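Section 7: Tracking loss and glove faults (Skodeck capture bench)

Last updated: February

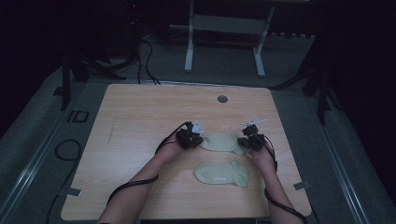
What do I do if the glove tracking drops out in the middle of a task? Stop moving, keep both hands over the table, call out "hold" and wait for the operator to pause the recording before you put anything down.

7.1 Why this section got rewritten

We lost 78 takes on the sock folding task. Left hand pose froze part way through, software kept writing the last good value, nobody at the desk saw it. The takes looked fine in the list. Played back on the Dastmont arm, the left gripper stayed parked and the right one pulled against it until the arm went into protective stop. Nothing broken, no one hurt, but Ruairi Rennie was standing closer than he should have been.

Cause was a left glove cable that had worked part way out of its plug. Data dropped for short spells and came back. The freeze alarm was switched off at the time (it had been turned off for a demo and left like that). It's on by default now. Leave it on.

Read 7.2 to 7.6 before your next session, even if you've done the old training.

7.2 Before you put the gloves on

1. Power on the bench. Wait for the desk screen to show READY. If it says READY (NO ALARM), go to Settings > Alarms and turn the freeze alarm back on.
2. Check both cables at the plug end. Push in until it clicks. Tug lightly. If it moves, take it out and do it again.
3. Check the markers. Should be firm, no wobble. A bent marker gives you a good-looking hand in the wrong place.
4. Clear the table. Only the task items on it. No cups, no phones, no spare cables.
5. Sleeves up past the elbow. Loose cuffs catch on the modules and can hide a marker.

CAUTION: Do not plug or unplug a glove cable while the bench is recording. It can lock up the hub and you'll need the full restart in 7.5.

7.3 Putting the gloves on

1. Sit down first, then left glove, then right glove.
2. Run each cable back along the forearm. Leave enough slack to reach the far edge of the table with your arm straight.
3. Reach forward, left, right. If you feel a pull at the wrist, there's not enough slack. Fix it now, this is what loosened the plug.
4. Hold both hands still over the table for a count of 7 while the operator zeros the sensors.
5. Open and close each hand. Operator checks both hands on the screen follow. Both. Not just the one you're watching.

Note: if a glove feels hot at any point, say so and take it off. Don't finish the take. Tag it and put it in the fault box.

7.4 When the alarm goes

The freeze alarm is a double beep with a red bar on the desk screen. It sounds when either hand has sent no new data for 400 milliseconds. What to do:

1. Demonstrator: stop, call "hold". Keep hold of the item if you can.
2. Operator: press PAUSE. Do not press SAVE.
3. Read the bar. It says LEFT, RIGHT or BOTH.
4. Mark the take BAD. Even if the hand came back on its own. Even if it was nearly finished.
5. End the recording and let the bench go idle.
6. Now check the cable and marker on the side shown. Reseat the cable if needed.
7. Zero again (7.3 step 4) and start a new take from the beginning.

Never join two halves of a take together. The jump at the join is what the arm will try to follow.

CAUTION: The alarm only catches a hand that stops sending. It does not catch a hand that is sending wrong numbers. If the hand on screen drifts, flips over or slides away from the real one, treat it the same as an alarm.

7.5 Full restart

Use this if the bar says BOTH, or the alarm comes back straight after a reseat.

1. Gloves off. Lay them flat, modules up.
2. Close the recording software. Wait for it to shut down properly, don't force it.
3. Hub off at the switch. Wait 11 seconds. Hub on.
4. Open the software again and wait for READY.
5. Check the freeze alarm setting again – some restarts put back an older settings file and the alarm goes with it. We're still chasing that one with McIver, who did the hub software.
6. Gloves on as in 7.3.

If a restart doesn't clear it, stop for the session. Swap to the spare set only if Elspeth Tosh has signed it off. Don't mix a left from one set with a right from the other, the calibration won't match.

Fault table

Bar shows LEFT or RIGHT, clears on reseat: loose plug. Log it, carry on.
Bar shows LEFT or RIGHT, keeps coming back: damaged cable. Tag the glove, stop.
Bar shows BOTH: hub. Full restart.
No bar, hand drifts: marker loose or hidden. Check marker, zero again.
No bar, hand shakes at rest: cable lying over the hub power lead. Move it.
Alarm sounds before you start: glove not zeroed yet. Do 7.3 step 4.

7.6 Checking takes before playback

No take goes to the arm without this. It's dull but do it.

1. Open the take and run Check > Frozen Data. Any hit at all, reject the take.
2. Watch it through once at normal speed with both hands showing.
3. First playback on the arm is always slow mode, with nothing in the grippers.
4. Everyone outside the floor line before the arm is enabled. One person on the stop button, and that's all they do.
5. Only after a clean slow run, put the item in and run it again, still slow.
6. Sign the take sheet. Initials of the person who watched it, not whoever happens to be at the desk.

CAUTION: Protective stop is not the same as power off. The arm can move again when the stop is cleared. Do not reach in to free a sock or anyting else until the arm is powered off and the key is out.

Older takes: everything recorded at Wanham before the alarm was turned back on has to go through step 1 again. Ones already checked have a C at the end of the name. No C, dont use it.

7.7 Reporting

Log every alarm, including the ones that clear straight away. Put down which hand, which task, time of day and what you did. One loose plug is nothing much, the same plug loose every morning means the glove needs to come out of use. Anything where the arm moved in a way you didn't expect goes to Elspeth Tosh the same day, by phone. Leave the arm as it stopped until she's called back.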